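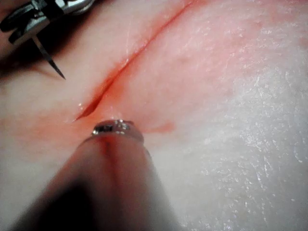
*Fig. 7. Wrist camera view. Needle held in the left gripper, tip just above the tissue; the tip ring of the second instrument sits at the lower end of the incision.*

## 7. Needle slip and grip faults

The Eler twin-arm trainer is a joy to stitch with once both arms are behaving, and most sessions run from first bite to last knot without a single alarm. Sooner or later, though, you will meet fault 107 (grip lost or doubtful). It means the jaw sensors and the jaw motor disagree about what is being held. The fix is quick and you'll soon do it from memory!

**CAUTION: A needle that slips can turn in the jaws and come out pointing anywhere. Keep hands outside the guard until the arm light is steady amber.**

### 7.1 When fault 107 appears

1. Take your foot off the drive pedal. Both arms hold their position.
2. Look at the wrist view before you touch anything. Find the needle tip and the tip ring of the second instrument.
3. If the tip is clear of the tissue, go to step 5.
4. If the tip is in the tissue, choose **Back Out** and let the arm follow the curve or line it came in on. Don't pull straight up.
5. Choose **Lift Second** to raise the second instrument 7 mm. Do this slowly if the ring is resting near the cut, as it can drag the edge.
6. Choose **Park Left**, wait for steady amber, then open the guard.
7. Take the needle with forceps and put it in the sharps pot.

**Note:** Lift Second does nothing while Back Out is running. Early Cendham panels don't grey out the button, so it looks as if the press has been ignored.

### 7.2 Cleaning and re-gripping

1. Wipe both jaws and the tip ring with a damp lint-free swab. Red fluid on a shaft should come off too, before it dries.
2. Check the jaw faces under a lamp. Swap them if the ridges look flat, or at 2,000 closures.
3. Fit a fresh needle and run **Grip Test**. The reading should settle at 200 or above.
4. Close the guard and clear the fault.

If 107 comes back straight away, run Grip Test with the jaws empty. Any reading other than zero points to the sensor lead at the wrist joint. Bernice Ackah's repair notes in Appendix C show how to reseat it, and they're well worth a read even if your lead is fine.

**CAUTION: Never clear 107 twice in a row without opening the guard and checking the needle.**

Write each fault in the trainer log, with the jaw closure count.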